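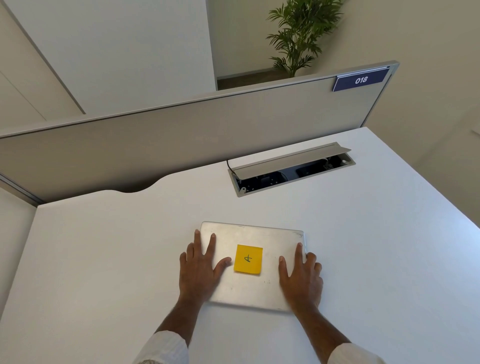
*Start pose at desk 018: both palms flat on the closed lid, item A.*

# Fistcombe head rig and recorder, reviewed after 421 takes

The Fistcombe is a head-worn camera with a belt recorder and a desktop program for trimming and labeling. It is sold for recording hand demonstrations that are later used to train two-arm robots. We bought one to collect desk tasks: opening a laptop, closing it, turning it, sliding it across the desktop. Solange Hervieu and I recorded 421 takes between us. Our earlier setup was a Jalside remote-control station, so most comparisons are with that.

**Fit and view.** The headband adjusts at the back with a ratchet. The camera tilts on a friction hinge with no markings, and it should have markings. Two operators sharing one unit have to reset the tilt by eye at every swap. We settled on a fixed start pose, hands spread on the lid, and adjusted until both hands and the far edge of the laptop were in view. It takes a minute or so and it works.

**Hand tracking.** Good on open hands. Fingers that curl over the edge of the lid are harder, and the thumb is often lost once it goes underneath. Of the 421 takes, the software flagged 39 for lost tracking. I checked all 39 by hand and agreed with every flag except 5, which were usable. Long sleeves caused no trouble as long as the cuff stayed behind the wrist.

**Object labels.** The program does not read codes or tags. You type an item name before each take, and it is easy to forget. We put a handwritten letter on a sticky note on each object and check it during review. The note's orientation also shows which way round the laptop was placed, a field the program lacks.

**Speed.** One take of the closing task averages 18 seconds, including the start pose. The same task on the Jalside took several times longer, mostly spent lining up the grippers with the lid. On the other hand, the Jalside records joint angles directly. Fistcombe hand poses have to be converted to gripper motion, and the supplied converter assumes a gripper wider than ours. Pichit Khunthong rewrote that part in an afternoon.

**Export.** Video and hand poses are written to separate files with a shared clock. I found no drift. The file names are long and cannot be changed in the settings.

**Problems**

- The belt clip opens when you sit down.
- The battery level is shown only in the desktop program.
- Deleting a take renumbers all later ones. Export before deleting.

**Verdict.** Recommended for short two-handed tasks on a flat surface. For anything that depends on grip force, keep the remote-control station. We kept ours.

Rakiya Oyelaran has the unit next, for drawer tasks.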